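About Stullow Wrestling Club

Stullow Wrestling Club has been coaching young wrestlers since its first winter in a rented dance studio with one mat. We now have 111 members, from first graders to high school seniors, and we train on three full mats in the old Clenano building.

Juwita Majimbun is our head coach. She wrestled in college at 122 pounds, taught middle school PE for nine years, and took over the club when our founder moved out of state. Six assistant coaches work with her, most of them former members.

Beginners practice Tuesday evenings. They learn stance, motion and how to fall before they try a takedown. The competition group meets four times a week from October through April and travels to 22 tournaments a season. Nobody has to compete – plenty of our kids just like the workouts.

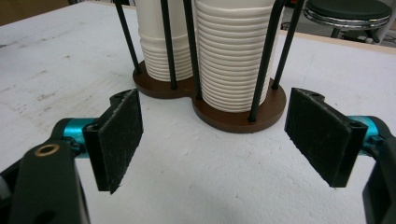

Paper cups on their wooden stand.

Girls make up a growing part of the club. We have 64 girls on the roster this season, and they have their own practice hour along with the regular sessions. Last year two of them placed at state.

Our biggest event is the Harahap Duals, a weekend team meet we host each January. The last one had 1062 entries across all age groups, and we had to borrow mats from two high schools.

Dues are paid by the season and cover practices, a singlet and insurance. Shoes and headgear are extra, although we keep a bin of used pairs that families can borrow from. Club shirts and warm-ups come from Mimari, and orders go in twice a year.

New wrestlers can try two practices free. Bring shorts, a T-shirt and clean indoor shoes, and come ten minutes early to fill out the form at the front desk.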